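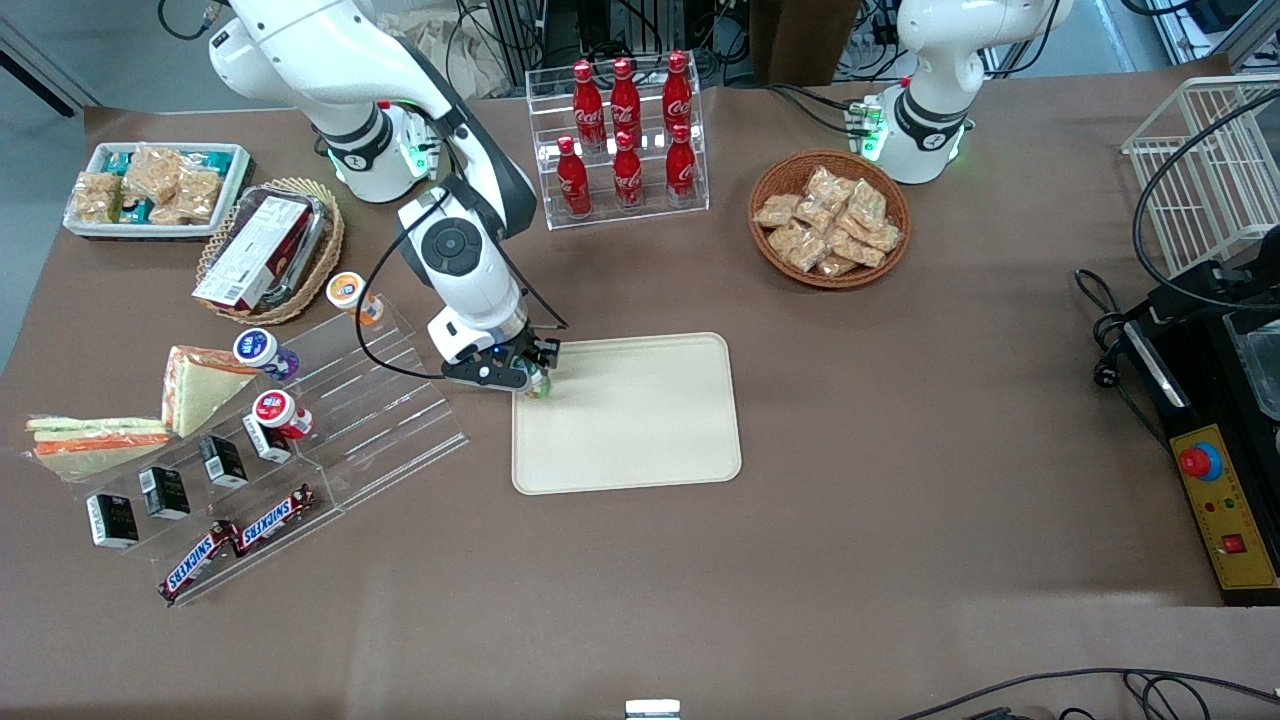
Radska, 2000-11-19

How far ahead can I set up food for an open house?

Hosting an open house at my moms place next Sunday, 1 to 5 in the afternoon. People drop in whenever, stay a bit, leave. First time doing one of these. Snacks and drinks on one long table, no sit-down meal. My problem is timing. I work the night before till late and would like to have as much as possible laid out in the morning, then not touch it. Is that crazy? Menu so far: deviled eggs, cheese and crackers, a ham, cut veggies with dip, chips, little bottled drinks, two pies (one pumpkin, one apple). Kitchen is small, one fridge, and it's already stuffed.

Also does anyone know if the crackers go soft if you plate them early. Mine always do.

Asked by korcombe_kate – 1332 views

3 answers

Quang Từ wrote:

Not crazy but split it in two. Stuff that can sit and stuff that can't.

Can sit from the morning: chips (leave the bags closed till noon), apple pie, bottled drinks, napkins, plates, all that.

Can't: eggs, ham, the dip, pumpkin pie. Two hours out of the fridge, then it goes in the trash. Don't put it back and bring it out again, people do this and it's a bad idea. For a four hour party that means two rounds. Make two small plates of eggs and keep the second one cold. Same with ham. Swap the whole plate at 3, don't top up the old one.

Soft cheese goes under the two hour rule too. Hard cheese is more forgiving and it tastes better not straight from the fridge anyway.

For the fridge problem – get a cooler. Take the sodas and condiments and whatever out of the fridge Saturday night and put them in the cooler with ice, that frees up a whole shelf. Veggies can be cut Saturday, wrap them in a damp paper towel inside a bag. Carrots and celery hold fine, cucumbers get slimy so do those Sunday.

Crackers: yes they go soft, specially next to cheese. Seperate bowl. Fill it half way, refill later.

Marked helpful by 9 people

pinecone1006 wrote:

just order a platter from Lưu on Main, they do pickup sundays. my sister in law got one in September and it was good. not cheap tho

Định Lại wrote:

Agree with most of the first answer. Couple things to add.

Boil the eggs Friday or Saturday, leave them in the shell. Mix the filling Saturday night, keep it in a zip bag. Sunday morning halve them, snip the corner off the bag, squeeze. Ten minutes tops.

Pull the table away from the wall if there's room. People line up on both sides and it moves twice as fast. Drinks at the far end or on their own little table, otherwise everybody jams up at the food while they hunt for an opener. Put a trash can right by the drinks. A real one, not the tiny one from the bathroom.

Ham – slice it cold. Falls apart if you try it warm. If you want it warm for the first hour use a crock pot on low with a splash of broth, but heat the ham in the oven first, the pot is only for keeping it hot.

And write down when you put each cold plate out. Sticky note under the rim. You will forget, I did, ended up tossing a whole bowl of shrimp dip becuase no one could remember.

Reply from korcombe_kate:

Thanks both, cooler idea is great. Going with hard cheese only and two plates of eggs. Does the dip count if it's the sour cream kind? Guessing yes

Reply from Quang Từ:

Yes. Set the bowl in a bigger bowl of ice and keep adding ice as it melts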